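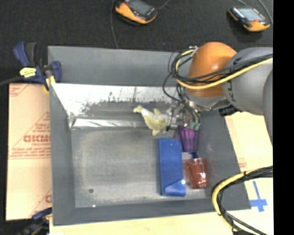
Section 7 covers the intake of found property and prisoner property in Gernell, from the front counter to the shelf. It does not cover seized items or anything held for court, which are handled in Section 8. Have the sorting bin, the Duan label printer and a supply of clear bags ready before you open a record. Look over the floor of the bin first. Against dull gray metal even a tiny white speck shows up, and a stray pill or a torn corner of paper from one person's property must not end up in another person's bag.

Before you start

You need a Gernell login with the Intake role. Officers with the View role can look up a record but cannot create one. If the New Record button is grayed out, ask your shift supervisor to check your role.

Each workstation at the Furcombe station is linked to one label printer. The name of the printer is shown at the bottom right of the Gernell window. If it reads "None," see 7.4.

7.1 Creating the record

1. Log in and select Property, then New Record.

2. Choose the type: Found or Prisoner. The type cannot be changed after the first item is saved.

3. Enter the incident number. For found property with no incident, enter the counter log number instead, with the letter C in front of it (for example, C1826).

4. Enter the place and time the property came in. Use the 24-hour clock.

5. For prisoner property, scan the wristband. Gernell fills in the custody number. Compare it with the custody sheet and select Confirm.

6. Select Save. The record opens with an empty item list.

Note: A record with no items is deleted at the end of the shift. Gernell does not send a warning.

7.2 Adding items

1. Take one item at a time and select Add Item.

2. Pick a category from the list. Use Other only when nothing else fits, and type a short description when you do.

3. Describe what you see. Write "yellow metal ring," not "gold ring." Write "watch marked with" and the name on the dial. Do not guess at value.

4. For cash, enter each denomination on its own line. A second employee must enter their own login before the total will save.

5. For phones and tablets, record whether the screen is on or off and leave it that way. Do not press any buttons.

6. Select Save Item, then go on to the next.

A record holds up to 25 items. If there are more, finish the first record, select Continue Record and carry on. The two records stay linked and print with the same custody number.

Caution: Needles, blades and broken glass go in a rigid tube before they go in a bag. Set the Sharps flag on the item so that the warning prints on the label.

Caution: Do not put wet clothing in a sealed bag. Use the drying cabinet and set the location to DRY. Move the item to its shelf location when it is ready.

7.3 Sealing and labeling

1. Put the items in a clear bag, squeeze out the air and close the seal.

2. Enter the seal number in Gernell. It is printed in red along the top edge of the bag.

3. Select Print Label. Two labels print. The larger one goes on the front of the bag and the smaller one goes on the receipt.

4. Ask the owner or finder to sign the receipt. If a prisoner refuses, select Refused and have a second employee sign.

5. Place the bag in a Rumero locker and scan the locker code. Lockers 1 to 62 are for prisoner property and 63 to 76 are for found property.

Note: If you scan a locker from the wrong group, Gernell shows message P-14 and does not save the location. Scan a locker from the correct group – the message clears by itself.

7.4 If the label does not print

Check that the light on the Duan printer is green. A flashing light means the roll is empty or the cover is open.

If the printer name in Gernell reads "None," log out, turn the printer off and on, and log back in. The record is kept.

If it still does not print, write the record number and the seal number on the bag with a permanent marker, set the Label Pending flag and tell the shift supervisor. Print the label from any other workstation before the end of the shift.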